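Collness Home Storage Guide
Section 5: Sorting and Setting Up the Small-Items Drawer
Posted in July by the Collness product help desk

This section covers sorting small household items before they go into the Ziver drawer insert. Read it through once before you start. If you have not yet fitted the insert into the drawer, go back to Section 4.

Before you begin

You need a clear, flat surface such as a bed or a large table, a dry cloth, a pencil, and the sheet of labels packed with the insert. Allow 58 minutes for a full drawer the first time. Later sorts go faster.

Note: The Ziver insert has 13 compartments. Two of them have removable dividers and can be joined into one long compartment.

Sorting the items

1. Spread a cloth or an old bedcover over the surface. A soft cover keeps small things from rolling and protects printed boxes from scratches.

2. Take everything out of the drawer and put it on the cloth. Do not sort as you go. Small boxes, flat cases, pouches, and soft items can all go in one pile.

3. Wipe the inside of the drawer and the insert with the dry cloth. Do not use spray cleaner on the insert.

4. Pick up one item at a time, starting with whatever is on top. Open closed boxes and cases and check what is inside. Throw away boxes that are empty, unless you need them for a return or a warranty. 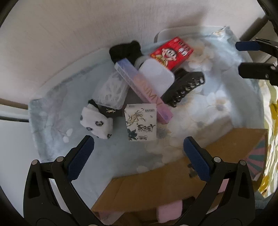

5. Put each item into one of four groups: small rigid boxes, long slim boxes, flat items, and soft items. Plush pieces and anything with a fluffy surface belong with the soft items even if they have a hard part attached.

6. Set aside anything you have not used in the past year. Decide on these last.

Caution: Clear plastic cases crack if they are pressed at the corners. Lift them from underneath and never stack a heavy box on top of one.

Filling the insert

7. Put the long slim boxes in first. Lay them along the back row, with the printed end facing you. If a box is too long, slide out the divider between compartments 12 and 13.

8. Stand small rigid boxes upright in the front row. Leave a finger's width on one side so that each box can be lifted out.

9. Lay flat items in the shallow tray (part 464). Place dark or glossy items face up with a sheet of tissue between them.

10. Place soft items in the two corner compartments. Do not push them down. If the drawer catches when it closes, take one soft item out and try again.

11. Write the labels in pencil and stick them to the front edge of each compartment. Wait until the drawer has been in use for a week before going over them in ink.

Note: The Mamo lid fits over the front row only. It will not close over boxes standing higher than the rim. Lay taller boxes on their side or move them to the back row.

Checking the drawer

Open and close the drawer five times at normal speed. Nothing should slide over a divider. If items move, fold a piece of tissue and place it at the loose end of the compartment.

Caution: Do not keep batteries, matches, or liquids in the insert. Keep small items out of reach of young children and pets.

If items are left over

Leftover items can go in the Skelturdale stacking box, sold separately. See Section 6 for lining the box and choosing a shelf for it. Return to the pile you set aside in step 6 before adding a second box.

Questions about this guide? Use the contact form on the Collness help page.
© Collness. All rights reserved. | Contact | Back to top

This site uses cookies to remember your settings. Accept | Manage choices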